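Bakalis Repair Café – bench and room check
Checked by: Tegwen Hughes, 13 August 2020

Fire exit clear – YES. Bike moved on second request.
Extinguisher in date – YES. Expires September, so enjoy it while you can.
Extension leads – FAIL. One plugged into another, plugged into a third. Eifion says it's temporary. See last year's sheet.
Anti-static mats – OK, one coffee ring.

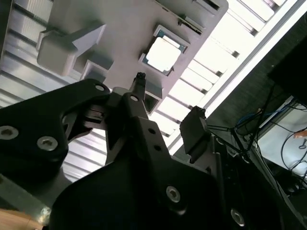

Item 7: processor seated in its pocket in the gray tray.

Soldering irons – OK. Stands present, sponges like toast.
First aid kit – PARTIAL. Plenty of eye pads, no band-aids. Llinos to reorder.
Kettle – PASS, descale it.
Window latch – FAIL, still string.

Recheck leads and latch before the next session.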